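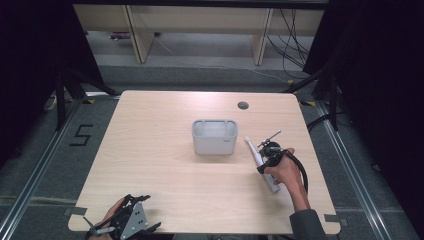 Toothbrush and caddy task, handheld grippers, station 5.

Home > Stations > Grippers > Faults > Contact

Filed under: Known Issues, Hand Tools

Gripper slip fault FAQ

Quick answers while we sort the rest. Last touched in October by Tahmineh Rostami, Stokham floor.

What went wrong?
Right-hand gripper let go of small items partway to the caddy. Jaws opened a little on their own, the log still said closed. Toothbrushes mostly, they're slick and thin.

How many recordings are affected?
178 out of 690. The other 512 checked out fine and stay in. Don't delete the bad ones, Zemura wants them for the fault set.

Is it the operator's fault?
No. Three different people, same fault. Please stop re-squeezing to "help" it, that hides the slip in the log.

So what was it?
Cable. When it gets pulled tight near the handle the position signal freezes at the last good value. Software thinks the jaws are shut, they arent. Bakhtiari opened up two units and found the same worn spot on both.

Did anyone get hurt?
One pinched fingertip, no broken skin. Jaws closed when the signal came back. Report any pinch, even a small one. Stop first, then report.

What do I check before a session?
- Cable has slack with your arm fully out, both hands
- Open and close five times, watch the number on screen move
- Reading stuck for more than a second = stop, unplug, tag the unit
- Fingers out of the jaws befor you plug back in. Always

Can I tape the cable down myself?
Please don't. Somebody did and it made the bend sharper. Strain relief clips are coming from Remurard, one per unit.

Left gripper too?
Different build, no slips logged so far. Same checks anyway.

The log says error 642. Same thing?
No, 642 is low power. Swap the supply and carry on. The slip fault gives no code at all, that's why it took us so long.

It dropped something mid-take. Keep going?
No. End the take, mark it SLIP, put the item back at its start spot. Don't pick it up with the gripper still live.

When can we use the tagged units again?
After the new cable goes in and it runs 72 hours on the bench without a freeze. First pair is on the bench now. Tahmineh will take the tags off herself, nobody else should.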